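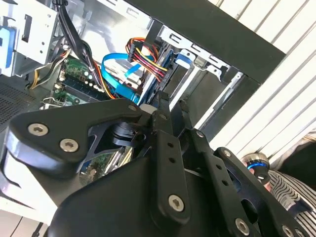
4 min read
July 30, 2024 - Arnout Willems
Print | E-mail

3.2 Storage time before reuse

Retired office desktops in Siten often sit in storage before anyone decides what to do with them. We followed 60 machines from two firms, Gostetti and Dierckx, from the day they left a desk until they were sold, reused or scrapped. Storage time was taken from the asset logs. Machines with no log entry were left out.

Processors and memory were recorded apart from the rest of the machine, as both can be resold on their own. Figure 1 includes a processor of the square type.

Figure 1. Square processor chip seated in a gray holder on a light-gray board.

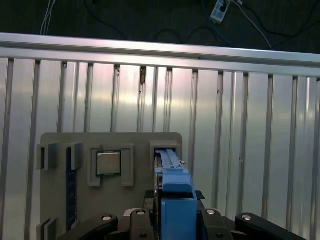
Vosik objected that resale value is a poor measure, as buyers pay for whole machines and seldom ask about single parts. We kept the measure but report whole-machine prices next to it.

Machines stored for more than 30 days were scrapped more often than the others. Gostetti wiped its drives in June and held the desktops until the lease papers were closed - a delay that had little to do with their condition.

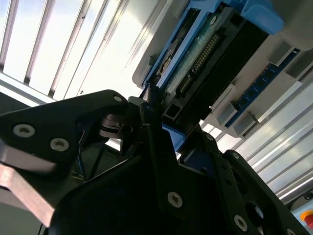

3.3 Limits of the asset logs

The logs give the date a machine was moved and leave out the reason. Dierckx also changed its numbering partway through the study, and we matched the old and new numbers by hand.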